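Search this site Enter keywords Go

4.2 Comparing the two controllers on the shoe task

I'll admit I was the one who pushed for shoes. Telmo Calvo wanted blocks again, but blocks are kind to a parallel gripper and I wanted something floppy, with laces that get between the jaws! So both controllers, Gellico (our older one) and Moroz, had to put pairs of shoes on a small rack using the same two arms and the same jaws. We logged 2,774 grasp attempts with Gellico and 3,365 with Moroz. 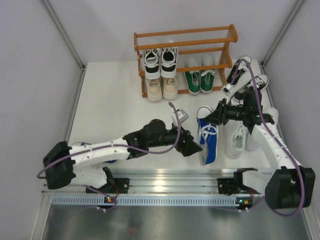 Figure 8. Both grippers pointed at a blue canvas sneaker standing on its heel; white, beige and green shoes on the rack.

Canvas shoes were my favorites, because the collar gives the fingers a nice thin edge to pinch. Slip-ons were harder than I'd guessed – Gellico kept closing on the soft upper and folding it flat, and Iñaki Paredes spent most of one Wednesday retuning the closing force before we got numbers we trusted.

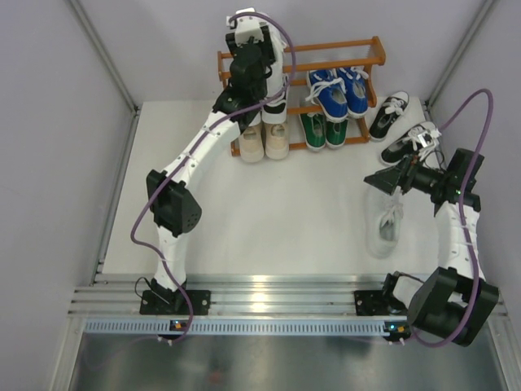
Moroz was slower to start a grasp but it fussed a lot less once it got there, and it handed the work from one arm to the other without the little stall we'd gotten so used to with Gellico. White shoes on the white floor bothered both of them. Begoñe Sarmiento relabeled 2,067 wrist camera views by hand (thank you, Begoñe!) and that helped Moroz more than it helped Gellico.

We also varied the starting layout, with the rack moved and the shoes spread out on the floor, and I dropped any run where a cable snagged.
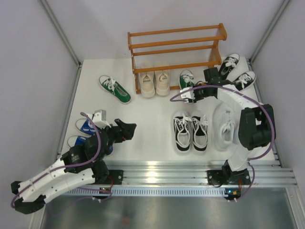 4.3 Grip force and finger wear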